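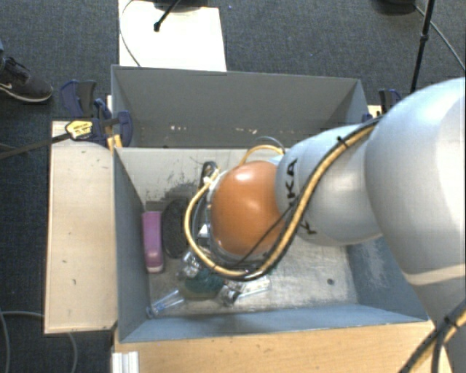
Yoon-hee Ban learned to swim at 37, and within two years she was getting into the sea at Biltow every morning at six. "I was the one who held the towels," she says, laughing. "My whole childhood, that was my job!"

We meet at the café above the slipway, where she is working through a bacon roll with her hair still dripping. April is her favourite month, cold enough to make you yelp but with proper light. "You get in and your head goes completely quiet," she says. "Then you get out and you can't do your buttons up."

Her teacher was Su-bin Sun, who runs adult beginner lessons at the Lidska pool and has a lovely way of not hurrying people. The first three lessons were spent just breathing out underwater. "I thought, I'm paying for this?" says Ban. "But by the fourth I'd let go of the side and I was floating, and I cried into my goggles."

Now she swims 800 metres on a good day, out to the yellow buoy and back twice, and 300 when it's choppy. She has tried front crawl and doesn't care for it. "Breaststroke, head up, chatting. That's how I like it."

Next she wants to swim across the bay with Sun alongside in a kayak. They are waiting for a flat morning, and she has already chosen the cake.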